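Looking after solar filters and the telescope you point at the Sun

I came to solar observing through the back door. I had a small refractor left over from years of looking at the Moon, a sheet of filter film somebody at the club gave me, and a kitchen table. What follows is the stuff I've picked up about making, storing and cleaning the gear at home. 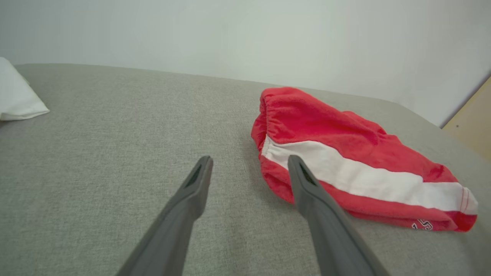
First thing, before any tips at all: the filter goes on the FRONT of the telescope, over the big end, and you check it every single time. I don't care if you used it an hour ago. Hold it up toward a bright lamp indoors and look for pinpricks or scratches letting light through. If you find one, bin the film. Don't patch it, don't dab marker on it, don't tell yourself you'll be quick. And throw away any of those little dark filters that screw into the eyepiece (mine came with the scope, in a nice little box, and it went straight in the trash). They can crack from the heat while your eye is right there.

Making the cell

Film cells are easy to make from stiff card. I cut two rings, sandwich the film between them with double-sided tape, and glue the lot to a card sleeve that slides over the tube. Leave the film slack! Everybody wants to pull it tight like a drum, and I did too on my first one, and the sunspots looked like smeared raisins. A few wrinkles do no harm at all.

Wash your hands before you start and work on a clean lint-free cloth. I lay the film between two sheets of tissue paper and cut through all of it at once – much neater edges that way. Line the sleeve with a strip of felt so it grips the tube, and then add two bits of tape on the outside anyway. Wind is sneaky. Dezső Halász lost a cell off the end of his scope one breezy April morning and luckily he was rummaging for his hat at the time.

Cover the finder too, or take it off. I take mine off and leave it in the house.

Cleaning

Mostly, don't. Dust on the filter costs you next to nothing in the view. When mine gets properly grubby I use a rubber puffer bulb and stop there. No canned air, which can spit cold propellant on the film, and no breathing on it and rubbing with your shirt. I used to clean everything after every session and wore out a perfectly good cell doing it.

Glass filters are tougher but the coating isn't, so follow whatever the maker says.

Storage

My cells live in a flat plastic cookie tub with a lid that snaps. I put a circle of soft foam in the bottom and a bag of silica gel in the corner, and write the month I made each cell on the rim in pencil. Anything that's seen a couple of years of regular use gets replaced whether it looks tired or not. Keep the tub out of the car, too. Glue goes soft in there in summer and you'll open it up to find your rings have slid apart.

Keeping the heat down

Observe early if you can. By 10 in the morning my patio is already shimmering and the view goes to mush, so I set up on the grass instead. A white pillowcase draped over the tube between looks helps a lot, and so does a square of cardboard with a hole in it, pushed over the focuser end to shade your face. Emese Sárközi made hers from a pizza box and I've never seen a better one.

Taking pictures and keeping them

If you hook up a camera, take a few frames with the cap on at the same exposure and subtract them later. Hot pixels look awfully like tiny bright spots on the Sun, and I once spent an evening thrilled about one that turned up in exactly the same place in every shot. Nudging the scope a little between frames catches them as well – real features move with the Sun, bad pixels stay put.

And name your files sensibly! I have a folder with 494 pictures in it, 17 of them called "sun good" plus some number or other. Date, time, filter, done. I'm still working through the old ones with a cup of coffee whenever it clouds over.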